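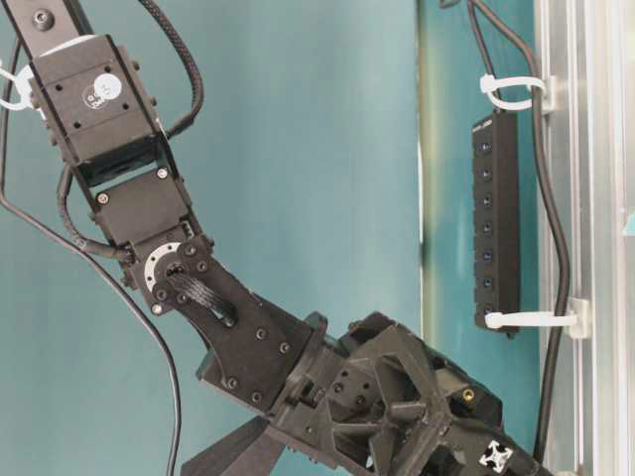
1. Background

Our project this year is a two-finger gripper called Irnent. By March we had a working motor and a set of fingers that bent every time they closed on something heavy. Our teacher suggested we look at how other people build theirs, so we signed up for the open day at the Voteck workshop in Netham. There were 28 visitors in our group, most of them students, and each group had 50 minutes on the floor.

We went with three questions. How are the fingers shaped so they stay stiff? How are the cables kept out of the way when the arm moves? What does the robot see when it picks something up?

2. At the workshop

The first stop was a short talk on safety and then we moved to the arms. The one we spent the most time with is black, with a bulky 3D-printed gripper on the end. The servos are the boxy kind, with mounting holes on the front, and they are joined by black brackets. At the elbow you can see the round servo horn bolted to a flat plate, and there are a lot of screws in that plate. We had used two screws in the same spot on ours.

The guide told us the work cell had logged 2,181 pick attempts since it was set up, counting the failed ones. A second cell in another room had logged 2,769. Both numbers were written on a whiteboard by the door.

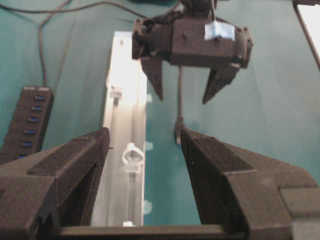 Marisol Petty

3. Watching two grippers

This section is mine, as I was the one taking notes at the table.

The task involved small white parts in a long white tray on a teal tabletop. One of them is ring-shaped and was standing on its edge between the open fingers of the near gripper. The other gripper was facing it from across the table, with its two pointed fingers aimed down. From the wrist camera, the robot's own fingers take up both lower corners of the view. I had expected the view to be clearer than that. The inside of the tray was also very bright, so white parts on white do not stand out much. I asked about this and the guide said lighting was the thing they adjusted most often.

On cables, the answer to our question was simple. They use a lot of zip ties – on the arm itself and on the metal frame next to it. The braided cables at the servos have slack left in them, and one goes through a slot in the bracket plate.

The fingers were the best part for us. Each long finger on the black arm is an open triangle, two struts that meet at a narrow tip, and the tip seems to have a rougher pad on it. Ours are solid bars, and they are thinner than they should be near the base.

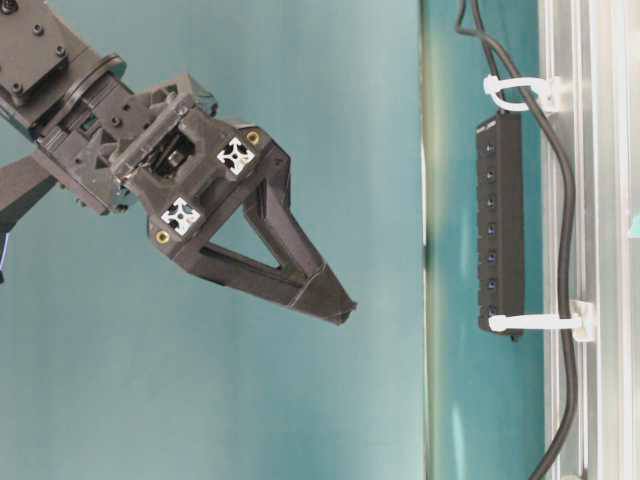 4. Changes to our own gripper

- Redraw the fingers as open triangles and print them again.
- Add threaded inserts to the housing. We saw small brass-colored ones pressed into the plastic, and our bare holes have already stripped twice.
- Put more screws in the wrist plate.
- Leave slack in the motor cable and tie it down on both sides of the joint.
- Try a dark tray under light parts before we buy another lamp.

The new fingers are drawn but not printed yet. The print queue at Dağdelen Hall is full until the end of the month, so the load test will go in the second report.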